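Kellix bench gallery - two-arm marker handling
Clemulow lab pages / Birkance project
Posted June 8, 2022 by Mal-soon Cho

Quick gallery to go with the methods note. Full writeup later, Þröstur Þrastardóttir is still fixing the plots so no curves on this page yet.

Short version of the method: one policy for both arms, no fixed leader and follower. Older Nambiar baseline had the left arm plan first and the right arm react to it. Fine for big objects, bad for thin ones, the second arm kept showing up late and at the wrong angle. Now both arms get predicted together in short chunks of motion and re-planned before the chunk runs out. Trained on 514 demos, all collected by teleop since January. 3 training seeds, same demos each time.

What changed the most was the handover phase. We weight the loss higher when the grippers are close to each other, thats pretty much the whole trick. Tried 5 weightings, two of them made the arms hesitate and never commit. Patterned cloth stays on for all runs btw, plain table was too easy and the numbers didn't carry over to anything else.

Pictures, fixed view:

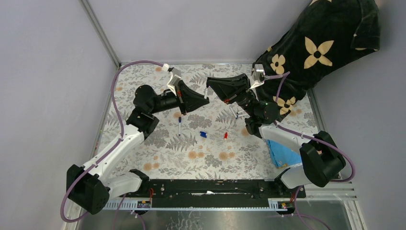
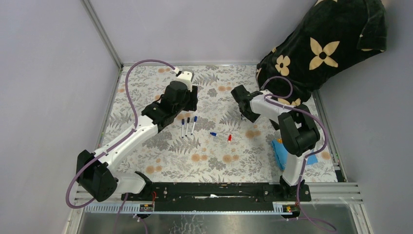
Birkance bench, both arms over the patterned cloth. First picture: grippers nearly fingertip to fingertip, the close range the extra weighting is for. Second: grippers apart, three white markers with dark blue caps between the arms.

Notes for anyone reproducing this:

Cable slack matters more than you'd think. Leave a generous loop at the elbow or the wrist pulls short on far reaches and the policy learns around it.

Recalibrate the wrist cameras after any gripper swap. We skipped it once and lost around 2 days of data - still annoyed.

Keep loose caps in the start layouts. Policy trained without them grabs at anyhting small and blue.

Known problems: regrasp after a slip is weak, and red caps get ignored more often then they should. Probably a balance issue in the demos, not checked.

Configs and the layout sheet go up with the writeup. Questions to Mal-soon, for plots ask Þröstur.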